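Gripper Comparison Bench at Plamorbridge: Frequently Asked Questions

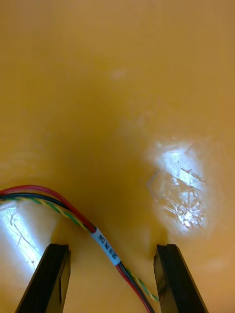
Wrist camera view: labeled cable between the gripper fingers.

What does the bench offer?
Departments may try out grippers and wrist cameras on the shared arm before placing an equipment request. The Brornham and Ododon finger sets are kept on site.

How long is a session?
Each session lasts 3 hours. Setup and removal of the fingers are included in that time.

Which objects are used in the comparison?
The standard set contains 36 objects. Cables form a separate group, as thin and flexible items place different demands on the fingers than boxes or bottles do. Departments may add up to 6 objects of their own.

Will glare on the tabletop affect the camera?
The table has a glossy yellow-orange finish, and overhead lighting can produce bright patches in the wrist view. Scratches in the surface may also show within these patches. Users comparing cameras should record the exposure setting with each trial.

May we connect our own controller?
Yes. Controllers must be approved in advance. The Hoàng interface guide lists the supported connections and is available at the Room 102 desk.

How are results reported?
Users receive the trial log and the wrist camera recordings. The bench does not rank products or recommend a purchase.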